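Mittwoch, 12. September 2018

Den Vormittag mit der Wäsche verbracht. Der Korb stand seit Sonntag im Flur, Yaryna ist schon dreimal darübergestiegen. Erst die Handtücher, dann die Hemden, zum Schluss alles aus Strick. 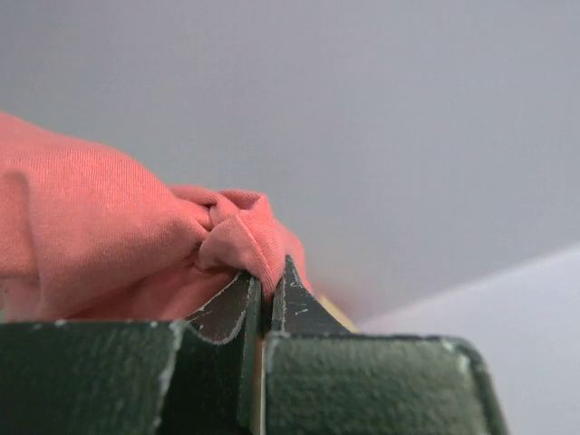

Das Lachsrosa mag ich immer noch, auch wenn Larysa meint, es sei eher Koralle. Feiner Jersey lässt sich schlecht falten — er rutscht und knautscht sich gleich wieder zusammen. Ich lege ihn jetzt nur noch einmal längs und rolle ihn dann.

Fünf Socken ohne Partner, die kommen in die Schublade unten. Nachmittags Regen. Stepan will am Abend anrufen wegen der Kommode.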